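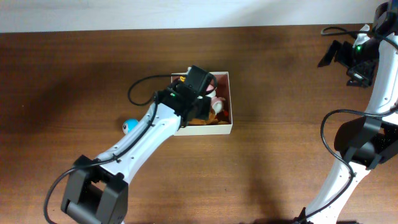 About Kasent

We pack and sort small toys for other companies. Gift boxes, party bags, prize bins, returns. Family owned, one building, two shifts. If you've ever pulled a small toy out of a mixed box at a fair there's a decent chance it came through us.

Started out as a packing room behind a shop on Adura Street. Four people and a tape gun. Today we send out nearly 200 mixed orders a day in the busy season, which for us starts in October and doesn't let up until the new year.

What the robots do

Two arms, one table. They take small toys and put them in open boxes, one piece at a time. Soft shapes, round shapes, odd shapes — the round ones were hard. A ball-shaped toy wants to roll and a gripper has to come at it right. We spent most of a winter on that and we're still at it.

They are slower than a good packer. We say so to every customer who asks. What they're good at is the dull middle of the day, the same order over and over, when people's hands get sore and their minds go elsewhere.

We call the pair Willow. Came from a vote in the break room, there was no real contest.

What changed for our people

Fair question, and we get it at every interview. So:

Nobody was let go when the arms came in. Hours stayed the same. The jobs did not stay the same, and some folks liked that more than others.

Packers now rotate. Part of a shift at the hand tables, part on checking, part at the Willow station. At the station you set out the toys, drive the arms through a new order until it's learned, and step in when a grip goes wrong. Paid training, 60 hours, on the clock. You don't need a computer background. Most of us didn't have one.

Sore wrists were our number one complaint for years. They've dropped a lot, mainly from the rotation we think, as much as from the machines.

Two people tried the station and asked to go back to hand packing full time. That's fine, it's still a job here and it pays the same. Fancy wrapping, fragile pieces and anything with ribbon is all done by hand and will be for a long while.

What we got wrong — we put the station in first and talked to the floor second. People came in on a Monday and there it was. Wouldn't do it that way again. Now any change to a table goes past the shift that works it before we order a single bolt.

Who runs it

Liên Tô manages the floor and the training. She started on the hand tables and still covers them when we're short. Her rule on the arms: if a packer says stop, it stops, and no one has to explain til later. She also wrote the station handbook, which is short and has coffee on it.

Our main box supplier is Lâm, just down the road. Their open boxes with the low rims are what most of our mixed orders go in.

Visits and jobs

School groups and customers are welcome, mornings only, closed shoes please. Call ahead so we can have somebody free to show you round. No tours in the last quarter, we just dont have the hands.

Hiring for both shifts most of the year. Ask at the front desk or call extension 493. If you leave a message say which shift you want, otherwise we end up calling twice.

Page updated 2021-06-09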